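Breline Gredusier hand controllers: a long-term review

Our verdict: four stars out of five

I've had the Gredusier set on my desk at Ostbridge since August, and I kept putting off this review because every time I sat down to write it I found another thing I wanted to try first! For anyone who hasn't come across it, it's a pair of handheld controllers and a small base unit. You hold one in each hand, the robot's arms copy what you do, and the software saves each go as a demonstration you can train on later. Breline charged us £613 for the pair, with the straps and a carry case that is frankly too small for them.

I started with blocks and cups, as everybody does, and they went so smoothly that I learned very little about the controllers. So I moved on to curtains. A curtain is a lovely, maddening thing to teach (it swings, it bunches, and it never hangs quite the same way twice), and you find out very quickly whether the squeeze on your trigger really matches the squeeze at the fingers. 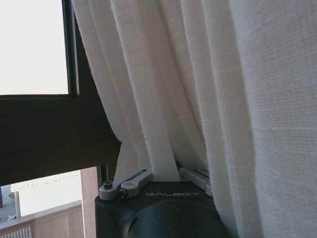 Holding the lower edge of the curtain, gathered between the two fingers.

The trigger is the best part of the whole kit, I think. It has a long, soft travel with a slight stiffening towards the end, and after a morning's practice I could take hold of a fold of cloth without thinking about my finger at all. My old set had a trigger that was more or less a switch, open or shut, and I spent half my life grabbing too much fabric. I've now recorded 261 curtain demonstrations with the Gredusier and thrown away far fewer than I used to.

Wrist tracking is nearly as good. Turning your hand over feels natural, and the clutch button (hold it, move your hand back somewhere comfortable, let go) is exactly where the thumb falls. If you have small hands you may disagree, as the grip is on the chunky side.
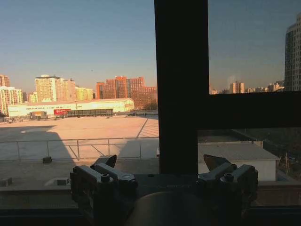 The viewing software is where I have my grumbles. It's called Gwilliam, it comes free with the controllers, and it shows you the camera feeds side by side while you work. The layout is clear and I like that you can make one feed large with a double click. What I don't like is the automatic brightness, which you can't lock. With a sunlit rooftop and a whole skyline outside the glass, the grippers go terribly dark, and I was judging where the fingertips were mostly by their outline against the view. You do get used to it, but a simple slider would make my afternoons a good deal happier.

Battery life is fair. I get 175 minutes from a full charge, enough for a decent session and a cup of tea in the middle. Charging is by an ordinary cable, thank goodness, though both controllers share one socket on the base, so you have to remember to swap them over. I don't always remember.

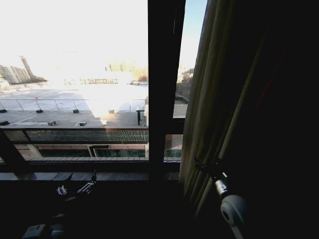 A wider view, with the right gripper in front of the curtain and the left one low by the sill.

Two-handed work took me longer to enjoy. The left and right controllers are the same shape with only a tiny raised dot to tell them apart, and I have picked them up the wrong way round more often than I'd care to admit. Once you're going, though, having both arms follow you at once is a real pleasure, and I'd find it hard to go back to steering one at a time. The straps are soft and wipe clean.

If your work is mostly soft, floppy things, I'd buy these without much worry. If you only need to move boxes about, something cheaper will do. Breline tell me a brightness setting is on their list for Gwilliam, and I'll add a note underneath when it arrives.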